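A White Working Surface for the Shared Table
Project report, Wekberg course in Rooms and Work, Lodham
November

1. Introduction

The shared table in the Lodham workroom is used by several groups during the week. It is a light wooden table, and the complaint we heard most was that small things are hard to find on it. Screws, clips and bits of tape blend in with the grain, and the wood has picked up marks that people mistake for something lying there. The table also has to serve as a place to set down drinks, which did not help the marks.

Our group of four took this on as our course project. We wanted a surface that could be laid over the table, used for daily work, wiped down and taken off again when the table was needed for something else. We were not allowed to paint, drill or glue anything on the table itself.

This report covers the surface we chose, how we fitted it in the room, and what we learned from using it with ordinary objects.

2. The table and the room

The table sits inside a metal frame with long silver aluminum rails on both sides. The frame was in place when we started and had to stay. The floor is gray carpet. Carpet is quiet and a dropped part does not roll far on it, but a small dark part is hard to see once it is down there.

The rails decided more of the project than we expected. Anything laid on the table has to go in past them, and a stiff sheet needs two people and some turning. On our first try we went in flat and got stuck halfway. Going in at a slant, with one long edge down on the wood first, was much easier.

3. Choosing the surface

We looked at three options: a cloth, a roll of paper and a rigid board. The cloth wrinkled, and small objects sat in the folds. Paper was cheap and gave a clean background, but it tore when we wiped it and the ends curled up. The board lay flat and could be cleaned with a damp rag, so we went with that.

White was chosen after a short trial with colored sheets. Red, blue and black objects all showed up well on white. Clear plastic and white tape did not, and we have no good answer for those.

The board is a plain rectangle and covers most of the table. We left a strip of bare wood along the far edge. The strip makes it possible to get fingers under the board when lifting it out, and it turned out to be a handy place for a pencil. 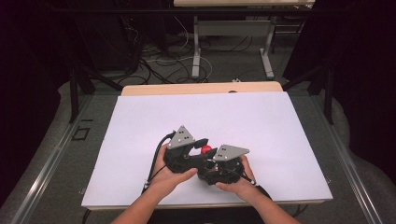

4. Working with small objects

We kept a small set of six test objects for the whole project. They included a red ball, a marker, a roll of tape and a wooden block. Each of us handled them on the bare wood and then on the board, and wrote down anything that seemed different.

The ball was the most useful of the set. It told us right away when the board was not level. Placed near the middle, it kept wandering toward the same corner. We first blamed the table, but the cause was a crumb of old tape stuck to the wood under the board. After scraping it off we repeated the trial, starting the ball 60 cm from the far edge, and it stayed where we put it.

The block and the tape roll gave no trouble. The marker rolled more easily on the board than on the wood, and it went onto the carpet several times. Some members of the group wanted a raised edge for this reason. The others thought an edge would be in the way of people's forearms. We left it off and agreed to lay markers across the table, parallel to the short side.

5. Bottles and drinks

We would have preferred a rule against drinks on the table. The people who use the room did not want one, so bottles became part of the project.

Soda bottles are a fair test for a work surface. Many of them have a base with rounded lobes, so the bottle touches the surface only at a few points. If the board can rock at all, a bottle like that shows it. We tried full and half-full bottles in the middle and near the edges. They were steady everywhere except at one front corner, where the board had a slight lift. Turning the board end for end fixed this.
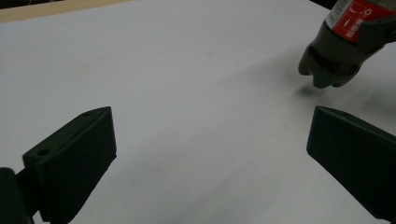

Figure 2. A soda bottle, tilted, over the white tabletop.

Dried cola was easy to see on white and came off with warm water. Marker ink was harder. It needed rubbing, and a faint shadow was left in two places. We do not know whether a different cleaner would do better.

6. Light and glare

The white surface is brighter than the wood, and for some tasks it is too bright. Members who worked at the table in the afternoon mentioned tired eyes. Moving the desk lamp farther back helped a little. A light gray board might be the better choice, and we would try one if we did this again.

7. Use and cost

A notebook was left by the table for anyone using the board. By the end of the project it held 588 entries, most of them one or two words. The commonest remark was that it was easier to find things. The commonest complaint was the glare.

We did not keep within the first budget, as the paper and the colored sheets were bought before we had settled on a board. The leftover sheets went to the Zisar group, who are using them for labels.

8. Remaining work

The front corner should be checked again after the winter break in case the lift comes back. The marker stains need a proper cleaning trial. A written note on how to slide the board in past the rails is being prepared and will be kept in the notebook.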